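Drakitz adopts written code for robot work at kitchen benches

Sun 11 March

The Drakitz training centre has adopted a written code of practice for robot arms used in household and kitchen tasks. The code applies to every bench at the Prutetholm site and covers how a work area is laid out, who may be near it, and what must be recorded when a session is stopped.

The document runs to 46 clauses and replaces a set of notices that had been posted at individual benches. Staff and visiting teams have been asked to read it in full before their next booking. It takes effect immediately for new work. Teams with sessions already under way have until October to comply.

"The notices did not agree with one another," said Riet Dijkstra, who chaired the drafting group. "One bench had a rule on cables and the next had none. A person moving between the two could not be expected to know which applied."

Under the code, each bench must have a layout sheet listing the objects in use and the area the arm is permitted to reach. Objects that are not on the sheet are to be removed before the arm is powered. Cables running from the wrist must be checked for slack at the start of each shift, and any appliance placed within reach must be entered on the sheet by type.

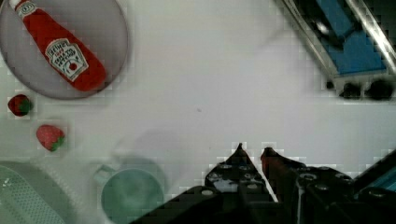
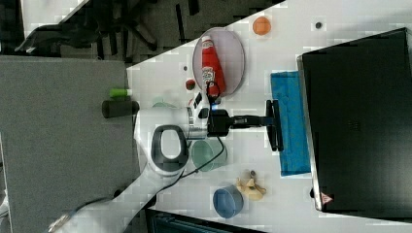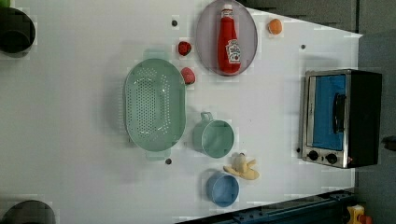
Bench work at Prutetholm, with a plate and ketchup bottle among the objects on the white tabletop.

The code also sets out who may stand at the bench. One operator is named for each session and holds the stop control throughout. Other people must remain behind the floor line while the arm is moving. If an object falls or rolls, it is to be left where it is until the operator has stopped the arm and said so aloud.

Records form the longest section. Every stop, planned or otherwise, is to be logged with the time, the task and the name of the operator. The drafting group reviewed 211 earlier log entries while preparing the text and found that many gave no cause for the stop. A cause must now be entered in every case, even if the entry is "unknown".

Eduard Hrubý, who manages the benches, said the logging rule had drawn the most comment from teams. "Some felt it would slow them down," he said. "We tried it on 4 benches before the text was settled, and the form was shortened as a result."

The group considered a fixed speed limit for all kitchen tasks but did not adopt one. The code instead requires each team to state its working speed on the layout sheet and to have it signed by the bench manager. Dijkstra said the question of a single limit would be taken up again at the first review — the date of which has not been set.

Printed copies are available from the front office at Prutetholm. Questions about individual clauses should be sent in writing to Wanda Whitlock, who will keep the register of amendments. Teams seeking an exemption must apply before their session is booked.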